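Monday, December 4, 2023
Bottle handling, hand-collected runs

Question from Dzifa Akpalu again this morning: could we tell the Alhassan people that clearing a table is solved? My answer is no, and these notes are mostly so I don't have to say it twice.

Where we are. Cups and cans standing upright are fine. The policy trained in July still picks them up on the Wollum arm without much fuss. Clear plastic is the weak spot, and clear plastic lying down is worse. The depth camera returns holes wherever the wall is thin, so the grasp lands short or closes on nothing. Training on color only helped a bit.

Target for this set is 300 demonstrations with two grippers. We have 298 usable after I threw out the ones with bad tracking. Will record a few extra tomorrow so we have spares. Sync between left and right drifted in 16 of the early ones, fixed by restarting the logger between batches. Curkov says the new firmware fixes it properly. Not installing it until the set is done.

Task as written on the sheet: bottle on its side, any angle, both grippers start open, one goes to the base and the other to the neck end. Stand it up, let go.
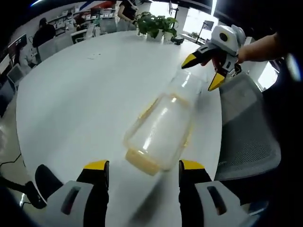 The angle matters more than I expected. When the neck points away from the operator, people reach over with the right hand and the wrist ends up somewhere our arm can't follow. Four of those in the last batch failed the reachability check. Either we limit the start angles or move the arm bases closer together. I'd try the bases first.

A person does this chore one-handed without looking. Ours needs two arms and is slow. Good enough for a demo, not for a kitchen or the Totex packing line.

To do: spare runs, reply to Dzifa, order fingertip pads.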